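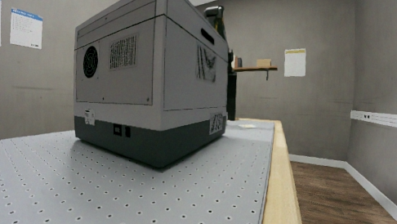
Gray cabinet with a round fan grille on one side.

Well, the school board candidates' night is behind us, and I still can't get over the turnout! I figured we'd set out two rows of chairs and call it good. We ended up borrowing more from the church, and people were standing along the back wall anyway.

Pacita Sarmiento and Aníbal Sánchez both want the open seat, and they don't agree on much. She'd put the bus money first (the Lurora route has been late since August). He wants to hold off on any spending until the roof bids are in. I've gone back and forth on it all week, and I'm leaning toward Pacita, but I'm not telling you how to vote.

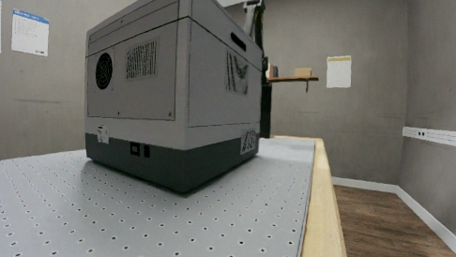

The vented side, with the darker band along the base.

If you missed it, Florante Cruzado typed up the answers and will email them to anybody who asks. The last board race was decided by fewer than 100 votes, so please don't sit this one out. My neighbor did, and then complained to me all winter.

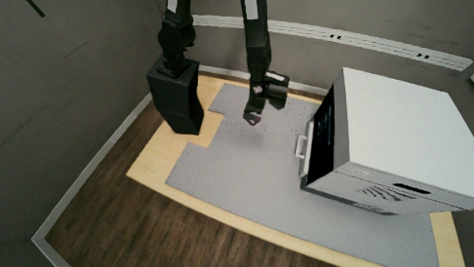 Rides and Yard Signs

Tiburcio Villaseñor is driving folks to the polls again. Call him the night before if you can. I have a stack of signs for both candidates on my porch, so come by after supper and take one, and bring back the wire stands when you're done.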